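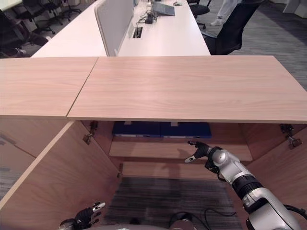
Working Rules for Robots in Occupied Offices
Posted in June under Notes on Practice

For the past several months I have been responsible for the written rules under which our two-armed machines operate at the Skavincombe office. The rules began as a single page taped inside a door. They now run to 34 clauses, and a number of readers of this blog have written to ask how they are organized and why certain clauses read the way they do. I set out the main points below in a personal capacity. The full text belongs to the office and will not be reproduced in full.

Scope

The rules cover any powered machine with one or more arms that works in a room where people are also working. They do not cover the fenced cells at Bandell, which have their own procedures and their own signatories. The distinction matters. In a fenced cell the first question is whether the gate is closed. In an open office there is no gate, and a colleague may walk past to reach a desk at any moment during a task. Most of what follows comes from that single fact.

Furniture and storage

Storage cabinets take up more room in the rules than any other item of furniture. Our original clause said only that the machine "shall open and close cabinets with care." It was impossible to audit. The current version reads as follows:

Clause 11. Both doors of a two-door cabinet shall be fully opened before either hand passes the front edge of the cabinet top.

Clause 12. While one hand is inside a cabinet, the other shall remain outside it, with its fingers clear of the hinge side of any door.

Clause 13. A hand shall pause short of the shelf before contact with any item. The supervising operator shall confirm the item by name.

Clause 14. Items shall be withdrawn one at a time, including items that stand against each other.

Clause 14 produced the longest discussion of the year. Binders are the usual case. Two of them pushed close together on a shelf can be treated by the machine as one wide object, and a grip wide enough for both is seldom a good grip on either. Several colleagues wished to permit a double withdrawal where the combined weight was low. I argued against the exception. A rule that requires the operator to estimate weight by eye will be applied differently by each operator, and the time saved is small.

Clause 13 has also been criticized, chiefly for slowness. I accept the criticism and have kept the clause. The pause gives the operator a fixed point at which to stop the task, and it gives anyone seated nearby a predictable moment at which the arm is still.

Cables

Cables deserve more attention than they commonly receive. The rules separate them into two classes.

The first class is the machine's own cables. Slack must be checked at full reach and at full fold before the first task of the day, and again after any change of tool. A loop that hangs freely when the arm is raised may catch on a door when the arm is low. The operator checks this by hand with the power off, and signs for it.

The second class is everything already in the room: chargers, adapters, extension leads and whatever else has collected on and below the desks. The rules do not ask office staff to tidy their desks for the benefit of the machine. They ask the operator to walk the route, note any cord that crosses it, and either obtain permission to move the cord or choose another route. I have seen other sites place this duty on the staff. In my view that is a mistake, and it breeds resentment that is slow to clear.

People in the room

The approach distance for seated staff is the same as for staff on foot. An earlier draft allowed a shorter distance for people seated at desks, on the theory that they were stationary. Anyone who has worked in an office chair with wheels will see the weakness of that theory. Dehua Hao raised the point in review and the shorter distance was struck out the same afternoon.

Staff are not required to stop work, leave the room or stand in a marked area. They are entitled to ask for a task to be stopped at any time, without giving a reason, and the operator must comply before replying. The order is deliberate. Operators are helpful people and tend to explain first.

Visitors are briefed in person. We tried a printed card for a time and found that it was accepted politely and left on the nearest desk.

The operator

One operator supervises one machine. The operator may not take telephone calls, and may not supervise from a position where either hand of the machine is hidden for the whole of a task. Where a door or a desk blocks the view of one hand, a second person must be able to see it. This is clause 22, and it is the clause most often cited in our log.

The log itself is plain. Each entry gives the task, the operator, any stop, and the clause that applied. At the last review we had 59 entries with a stop recorded, of which 49 concerned route or visibility and the remainder concerned handling. We passed 2000 entries in total earlier in the spring. I would caution readers against comparing these figures with those of other sites - the definition of a stop varies a great deal, and ours includes every pause requested by a member of staff for any purpose.

Leaving the area

The final section is short. Doors are to be closed, chairs that were moved are to be returned, and both hands are to be at rest in front of the body before the base travels. The task is not complete until the operator has looked inside the cabinet and confirmed that the remaining contents are standing as they should. Colleagues at Dadumau have adopted this section almost word for word, with one change: they require the inspection to be made by someone other than the operator. We are considering the same change. It would add a second signature to every cabinet task, and I have not yet been persuaded that the signature would be given with any real attention by the end of a long day.

Revisions

Proposals for the next revision are open to all staff and may be submitted by paper or by the usual form. Two are already before the reviewers. One concerns cabinets with a lower compartment near the floor, where the present wording on posture is thin. The other would allow work after six in the evening with a single person present, and I expect to oppose it.

Readers at other sites who maintain similar rules are welcome to write to me through the contact page. I am particularly interested in how others have worded the clause on hinges.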